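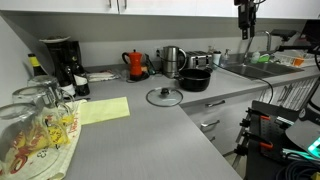
5 Recording demonstrations in the kitchen

This section explains how to teach the arm a kitchen task by remote control. You move the leader handles, the arm follows, and the Tovix recorder saves the movement. Please read section 4 (Homing and workspace limits) before you start. The arm must be homed each time the power was switched off.

Two persons are needed. The operator holds the leader handles. The second person stays next to the stop button and does nothing else during the recording.

5.1 Preparing the counter

1. Decide the task and write it in the task field in one short sentence, for example "Put the lid on the saucepan." Use the same sentence for all episodes of this task. If the words change, the software makes a new task.

2. Leave the normal kitchen things where they are. A saucepan, a kettle, a toaster and a dish rack may all stay on the counter. The arm should learn in a kitchen that looks like a kitchen.

3. Unplug the kettle and the toaster and empty the kettle. Empty also the coffee maker, if there is one.

4. Close all drawers and cabinet doors. An open cabinet door is in the path of the upper arm segment, and the software does not know about it.

5. Move glass bottles and drinking glasses to the back or to the far end, if they are not part of the task.

CAUTION: The arm has no feeling of glass. If the gripper pushes a glass against the wall, it will continue to push until the force limit is reached. Keep the force limit on LOW for all tasks with glass, also for glass lids.

Note: Dish towels and sheets of paper can slide under the gripper together with the object. If a towel belongs to the task, practice with it first without recording.

5.2 Setting the gripper

1. Press the stop button. The gripper goes slack after 2 seconds.

2. Open the clamp levers and push the fingers on the rails until they click. Close the levers again. When a lever closes without resistance, the finger is not seated and you must repeat this step.

3. Check the cables from the wrist down to the base. They must hang free in every position of the arm. Do not tape them to the counter.

4. Release the stop button and wait for the ready message on the screen.

5. Open and close the gripper three times with the leader handle. If the movement is late or it jumps, do the calibration in section 4.3 again.

5.3 Recording an episode

1. Bring the arm to the start position with the HOME key.

2. Place the object. Change its place a little between the episodes, by a hand's width or less.

3. The second person says "ready". The operator presses the left pedal, and the recording starts with a short tone.

4. Do the task slowly and without stops. Use the speed you would use with a full cup in your hand.

5. When the object is released, move the gripper away from it before you press the pedal again. Episodes which end with the fingers still around the object are difficult to use.

6. Press KEEP or DISCARD. If you are not sure, press DISCARD.

Episodes longer than 34 seconds are cut by the recorder. Divide a longer task in two tasks, each with its own sentence.

Note on lids: Grip the lid by the knob, from directly above. Hanneke Hoekstra, who recorded most of the Trunderska kitchen tasks, lowers the lid until it touches on one side and then lets the other side come down. This gave us fewer dropped lids than lowering it flat.

Note on sinks: Do not let the gripper go lower than the edge of the sink. The gripper is not protected against water. Keep the faucet closed during all episodes.

5.4 How many episodes

Record 20 episodes for one task, then run the check in section 6. If the check shows the message "Variation too small", move the object more and record again. Change operators if possible. Every person has a different way to turn the wrist, and the arm profits from both.

Take a break after each set. Tired operators make small corrections at the end of the movement, and the arm will copy them.

5.5 Messages during recording

Error 31: Leader and arm are not in the same position. Hold the handles still, press HOME and wait.

"Pedal not found": Check the plug of the Gajewski pedal at the back of the recorder. The pedal must be connected before the recorder is switched on.

"Storage low": Copy the kept episodes to the Zomell drive (section 7.2) and delete the discarded ones.

For questions about this section please contact Sabina Hájek, Training Support. Include the task sentence and the episode number in your message.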